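The Bowl That Promises to Change Dinner

The salad bowl from Olatunji costs $900. It is made of wood. It holds salad.

I mention this because the brochure, which runs to 10 pages, takes until page seven to get to the salad. Before that we learn about patience, about grain, and about the "quiet dignity of the table." Tikia, a rival, sells much the same idea with a spoon thrown in.

Nnamdi Oyewole turned bowls for a living before he started repairing them, and he is not moved. "Oil it, keep it out of the dishwasher, and a cheap one will outlive you," he told me in his shop in November. He had five cracked ones on the bench that afternoon. Two came from makers whose names would make a wedding planner sigh.

So what does the money buy? I asked Olatunji for the species of tree and got a paragraph about rain.
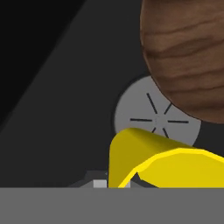 Tikia did answer, though the answer was "responsibly chosen hardwood" – a phrase that could cover most of a lumberyard. Neither company would put a number on how long its finish lasts. Oyewole would: a year, if you use the thing. After that you are back to a rag and a bottle of oil from the drugstore.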